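4.2 Soft goods and the problem of where they live

Most of what the households told us about tidying concerned hard things. Mugs have hooks, pans have a cupboard, and the remote control has a place it is supposed to be. Soft things have no such luck. In the Bristwood diaries, participants were asked to write down each item they moved in an evening and the name of the spot they moved it to. For books and dishes the name of the spot was usually a noun. For cushions, throws and stuffed animals it was more often a direction ("over," "off the chair," "up").

We call these items drifters. A drifter is anything in the home that is put down more often than it is put away. Kelechi Oyelaran, who coded the diaries, wanted to call them "the fluffy residue," and was outvoted by the other two coders. Of the 19 households, only five had a container they described as being for drifters, and in two of those the container had itself become a drifter (one was a beanbag).

Cushions and plush toys were coded separately at first. The separation did not survive the second reading. Participants moved them together, complained about them together and, in the case of household 9, had given them a joint surname. Figure 6 has one of each.
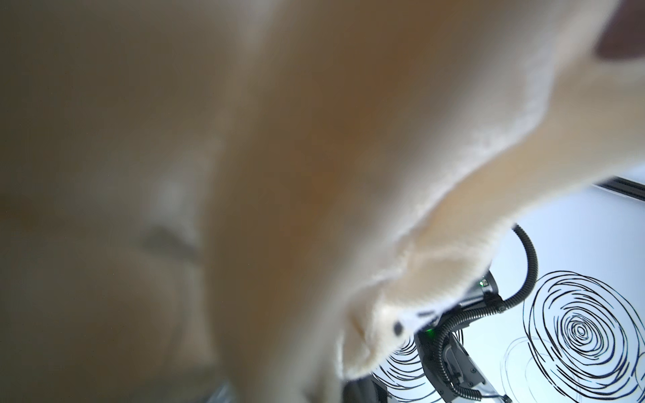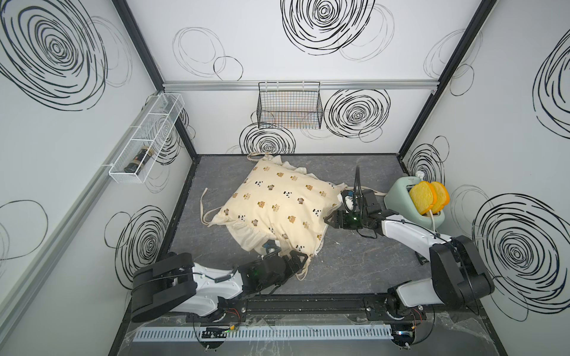 Figure 6. Drifters: a cream plush toy, close up (first), and a cream cushion with a ruffle and fabric ties (second).

Decoration matters more to the fate of a cushion than we had allowed for. Our original coding scheme, borrowed from the Modum storage survey, sorted cushions by size and by the seat they were bought for, as though people consulted the seat. What the diaries show is that a plain cushion is treated as furniture and a cushion with a face on it is treated as company. The cushion in Figure 6, with its rows of small pandas and bears, would be filed under "seat pad, tied" in the Modum scheme on the strength of the ties at its corners. By our revised scheme it is a borderline toy, and we would expect to find it on a bed. Ingeborg Ruppert has pointed out that the ties are then a kind of paperwork: they state where the cushion is meant to be, and are very seldom consulted. None of our participants reported tying one to a chair during the diary period. One reported untying one, with a pair of scissors.

The plush toys gave us the opposite trouble. They were coded as toys without argument, but in the evening entries they did the work of cushions, wedged behind a back or under a laptop. Parents were candid about this when interviewed and asked that the children not be informed.

For the purposes of Section 5 we therefore merge the two classes and score an item as put away if it ends the evening in any spot the participant can name without gesturing.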